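Week 1 notes – PC hardware basics, Wed 6 January

Memory vs storage. RAM = short term, gone when power goes. Drive keeps its contents. A 500 GB drive is NOT 500 GB of memory, this comes up evry year.

Motherboard – everything plugs into it. Know memory slots, expansion slots, processor area. 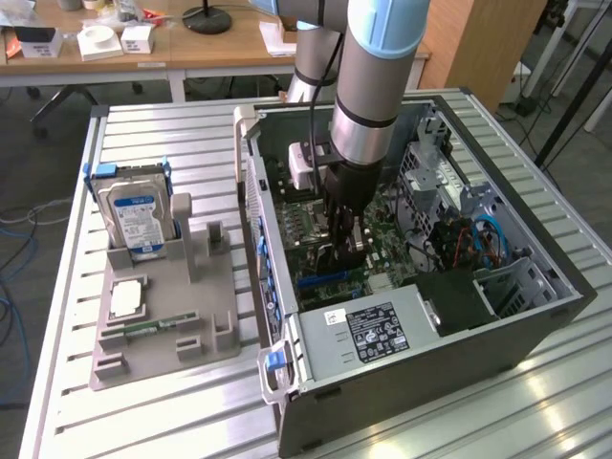 Kobe Van der Linden asked whether more RAM always makes a machine faster. No – only if it was running short. Check usage first.

Next week: power supplies. Read Kinnear up to p. 77, bring questoins.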